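Game Night at Home: Tips for Keeping the Table, the Cards and the Snacks in Good Shape

We've hosted a board game night most Sundays for years now, and I love everything about it, right down to the bowl of odd dice by the front door. What I don't love is a greasy thumbprint on a card I've had since college! So over time I've picked up a bunch of little household tricks, plenty of them borrowed from friends, and I finally typed them up.

Set up the table first

Lay down something soft before you open a single box. A wool blanket folded in half works great, and so does a yard or two of felt from the fabric store. Cards are so much easier to pick up, dice stop skittering onto the floor, and the whole room gets quieter. If your blanket slides around, put a few strips of rubbery shelf liner underneath.

Muffin tins make wonderful token trays. Silicone cupcake liners are even better when space is tight, and they squash flat into the box when you're done. Skye Innes uses soap dishes, the shallow kind, and I've been copying her ever since I saw it.

Check your lighting too. A single lamp over the middle of the table throws a glare on glossy boards, and whoever's sitting opposite ends up tilting their head all night. Two smaller lamps off to the sides fix it.

Snacks that don't wreck the cards

Rule number one at our house: nothing orange and dusty. Cheese puffs are delicious and they will ruin a deck in one evening. Pretzels, grapes, snap peas, plain nuts and little squares of toast all do fine. If you really want chips, put out chopsticks. People laugh, and then ten minutes later everyone's using them.

Popcorn is my favorite, made with oil on the stove and salted with the finest salt you can get. Run regular salt through a spice grinder for a few seconds and it sticks with no butter at all. Shake the popped corn in a colander over the sink before you serve it and the hard kernels drop right out (your teeth will thank you).

Something hot is nice for a long game. Chili or soup can sit on the stove on low, and people help themselves between rounds. I serve it in mugs, with spoons, and never at the game table. Put a side table or a stool next to each pair of chairs for drinks, with heavy, wide-bottomed glasses. Stemmed glasses and elbows don't mix. 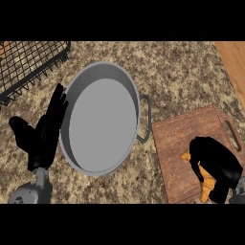

A plain round pot is all you need for a big batch.

If the chili sticks to the bottom, don't scrape! Move the good part to another pot without disturbing the stuck layer. For the pot itself, cover the bottom with water, add a spoonful of baking soda, simmer it for a few minutes and let it cool. Most of the mess lifts with a wooden spoon. Skip the baking soda on bare aluminum, as it can darken the metal.

Cleaning up cards and pieces

For plastic-coated cards, a barely damp microfiber cloth takes off most fingerprints. Wipe, dry right away, and spread them out for a while before stacking. Uncoated paper cards shouldn't get wet at all. A clean white eraser, used very gently, will pick up a surprising amount of grime, but test it on the rules card first.

Plastic pieces can go in a mesh laundry bag and get swished in lukewarm water with a drop of dish soap. Keep painted ones out. Wooden pieces just want a dry cloth.

Warped board? Put it between two sheets of clean paper, under a stack of heavy books, and leave it for a few days. It worked on my old copy of Skelter, which had spent a winter in Lewis Tosh's garage and came back shaped like a potato chip.

Storage

Split box corners are easy. Run a little white glue along the tear, hold the corner closed with painter's tape, and let it dry overnight. Do it on the inside if you can, so the glue doesn't show.

Rubber bands are bad news for cards. They dent the edges and eventually melt into a sticky mess. Use paper bands, a loop of wide ribbon, or small zip bags with one corner snipped so the air can get out.

I keep a list taped inside each lid with the piece count. Mine for Hartono says 78 cards, 4 boards, 39 wooden discs, and it takes a minute to check before everybody goes home. That's how we found a disc inside Davina Gourlay's cardigan pocket.

Shelve the boxes flat if they're heavy, with the biggest at the bottom, and keep them off a basement floor. A few of those silica gel packets from shoe boxes tucked in each one help with the musty smell.

One more for big groups

Set a kitchen timer for 90 minutes and take a real break when it rings. Everybody stands up, refills, washes their hands and opens a window. Archie Crichton grumbled about this the first time, and now he's the one who brings the timer.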